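Moving the pantry to the back hall

Sep 13, 2018

We finally gave up on the kitchen cabinets. The house was built with one tall cabinet next to the stove, and for 5 years everything that wasn't cold went in there, two rows deep. Last month I pulled out three open jars of cumin in one afternoon and decided that was enough.

The back hall is 69 inches wide, measured at the baseboard. It used to hold coats and the vacuum. The coats went upstairs and I put up open shelves on the long wall, using the Griso brackets because the hardware store on Briltach Road had them and didn't have the ones I'd written down. They are fine. The screws that come with them are too short for old plaster, so buy longer ones.

I made the top shelf too high. I'm not moving it. It holds the canning pot and the big roasting pan, and those come down in December and not much before.

Then there was the question of what goes in bins and what stands on its own. I had read that everything should be in bins. After living with it for a few weeks I disagree. Cans don't need one. Neither does anything in a square box. Bins are good for bags, packets and the small stuff that falls over, and the plain open-topped kind is easier to live with than anything with a lid.

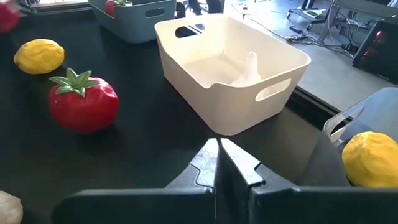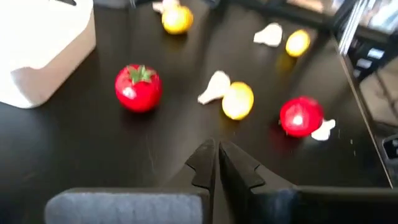
The other thing I changed was how I shop for it. I used to buy rice and beans every time I was out, on the theory that we might be low. Now there is a sheet of paper on the inside of the hall door, and if it isn't on the sheet I don't buy it. The first two weeks I came home without oats both times. It has gotten better.

Flour was harder. We get it in large sacks from Zaki, the bakery supply place, and a sack won't sit on a shelf. It's on the floor in a bucket with a gasket lid. I would like it off the floor but I haven't found a cart low enough to clear the bottom shelf. If you know of one, leave a comment.

Total for the project was 926 dollars, which is more than I planned. Most of that was the electrician, who put in a ceiling light and a switch at the kitchen end. The shelves and paint were cheap. The paint is left over from the Prorkolham Street house and is a little yellower than I remembered.

Still to do: the trim around the door, and something about the draft.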